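Brodie Sutcliffe todavía tiene la voz tomada. El jueves peleó por el cinturón de parejas en Kiltard y gritó, reconoce, «más que el público, y mira que el público gritó». Lleva 198 combates en la liga de Nesarmont y habla de cada uno como si acabara de bajar del ring.

Empezó de villano, con una capa verde que le cosió su tía. «Me abuchearon desde la primera noche y yo estaba feliz, ¡feliz! Salí a los 5 minutos, derrotado, y pedí volver a salir». El cambio de bando llegó en Brisumside, cuando se negó a golpear con la silla a Tuhiwai, su rival de siempre.

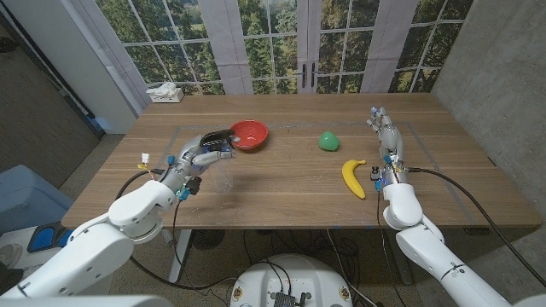
«Los guionistas me lo contaron esa misma tarde y les dije que sí antes de que terminaran la frase», recuerda. En la grada había 2.628 personas y él asegura que oyó el silencio. Luego, el rugido. ¡Y qué rugido! Quien estuvo allí lo sigue contando.

De la revancha de noviembre suelta poco: será en jaula, con 6 luchadores, y Tuhiwai entrará el último. «Él me enseñó a caer. Quiero que esa noche me haga caer de verdad».

¿Y la capa verde? Se ríe. «Está lavada y planchada».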